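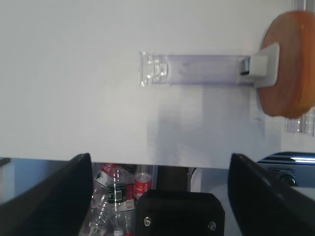

White panel with a translucent plastic rail; bottles standing below its lower edge.

Visit report: Preltent open day, Powell site

The Powell site opened its doors one afternoon in July. Preltent fits out break rooms and small kitchens for offices and schools, and part of its hall is laid out with sample rooms at full size. We went mainly for the recycling corner, as our own building has to replace its bottle return point before the fall.

The tour started at the panel store. Preltent buys white panels from Clirkeck in two thicknesses and cuts them on site. Edges are closed on a machine at the back of the hall, which was running at a reduced speed for visitors. Standard cabinet width is 600 mm. Narrower units are made to order, with a longer lead time that the sales desk would not commit to in writing.

Plastic fittings come from Jumach. Rails, end caps and clips are supplied separately and matched on the bench. The rail in the photo is a pale lavender, and the left end cap is clear, with small ridges and steps molded into it. At the right end there is a light gray clip, next to a round orange-brown disc. Several visitors asked about replacement parts. Clips can be ordered singly, end caps only in bags of 200, a poor arrangement for a building with one kitchen.

The recycling corner was the most useful stop. Bottles were out at the sample unit, among them clear ones with green and red labels. Preltent recommends sorting by deposit and non-deposit, with caps left on. Its standard bin holds 86 liters and sits on a pull-out base rated for daily use. The base is sound. The liner is awkward to change with the door at 90 degrees, and we would ask for a wider hinge.

Cleaning was covered briefly. The white surfaces take a mild detergent and a soft cloth. Solvent cleaners are excluded under the warranty, which runs for 6 years on panels and two on plastic parts – a gap worth raising before any order is signed.

Parking at Powell is limited and the entrance is on the side street, past the loading dock. Ear protection is handed out at the door. Written prices were not available on the day. We have requested a quote for one bottle return unit with the wider hinge, plus spare clips, and asked for delivery to be listed as a separate item.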